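3.2 The bench and its ledge

All sessions were held at the same bench, in a carpeted room that Demico lets us use at its Vudton site. The bench was already in the room when the study began and we made no changes to its structure. It is painted bright yellow throughout, and it has three places where a person can put something down: the main top, a narrower ledge one step lower that follows the long edge, and an open compartment under the ledge. In the rest of the paper these are called the top, the ledge and the bay.

The top is flat and glossy. Participants were told that it was for larger items and for the work itself. The ledge is where small parts are meant to wait. Its depth was the main reason for choosing this bench over the two others on offer, which had a single surface and a rear shelf. A part on a rear shelf has to be reached for over the work, and in our pilot sessions this led people to bring everything forward at the start and leave it there. With a front ledge there is less to gain from doing so.

The bay was used for storage only. A brown cardboard box stood in it during the sessions. Participants could see the box and could have used it, but it was not mentioned in the instructions. We left it in place to keep the bay close to its normal state, and we coded any part put into the box as "bay."

Figure 2 shows the bench from underneath and the ledge from above. The crossing members visible in the upper picture are part of a yellow frame seen from underneath, with gaps between them.

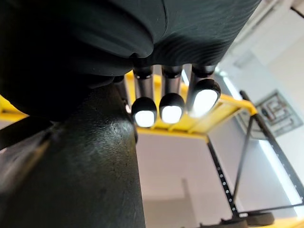
Figure 2. Yellow framework with crossing members, seen from below (first picture); ledge with small parts and the bay beneath it (second picture).
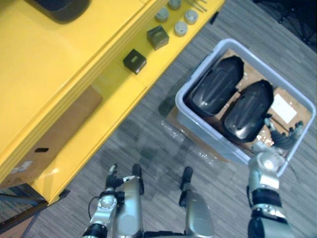 L. Paquette

3.3 Small parts

The parts were chosen to differ in how they sit. The pale gray caps are short, round and flat on top, and they stay where they are put. The dark cubes have a lighter square inset on the top face, so a participant can tell at a glance which way up a cube is. The thin dark rods are the only parts in the set that can roll. We expected the rods to be placed with more care than the others, and this is taken up again in Section 5.

A layout has four caps and two cubes as its fixed core. Rods are added in varying numbers. Parts of the same kind were never handed over in one group. They were given to the participant one at a time in a mixed order, so that any grouping on the ledge was the participant's own doing.

No marks, trays or dividers were put on the ledge. An earlier version of the task used a printed strip from Gratgate with an outline for each part, and we dropped it after the first trials. People filled the outlines and stopped thinking about where things should go. The layouts were tidy, but they told us nothing about how a person would arrange the same parts on a bare surface. The small dark clip on the edge of the bench was kept, and it served as a fixed point when positions were measured.

3.4 Coding

We recorded 57 sessions and 2,534 placements. A placement was counted each time a part was set down and released. Sliding a part along the ledge without lifting it was coded as an adjustment and is not in the total. Each placement was given a surface (top, ledge or bay), a distance from the clip measured along the ledge, and the kind of the nearest neighboring part.

Two coding problems came up often enough to mention. The first was the loose row. Many participants set parts down in something like a line, but with one or two pieces off to the side or tucked in between others. A strict rule would have split these into separate groups. We instead treated parts as one row if each was within a cap's width of the next, measured along the ledge and ignoring depth. The second was the far end of the ledge, where parts of different kinds were sometimes placed against each other. A rod lying beside a cap was coded as a neighbor of the cap, even when the same rod also touched other rods.

Parts that fell onto the carpet were picked up by the participant and the next placement was coded as usual. The carpet has a fine striped pattern in gray, and the dark rods were harder to find on it than the caps. Time spent looking for a dropped part was removed from the session length.

Contact: Vudton Bench Study, c/o Demico | All rights reserved | Back to top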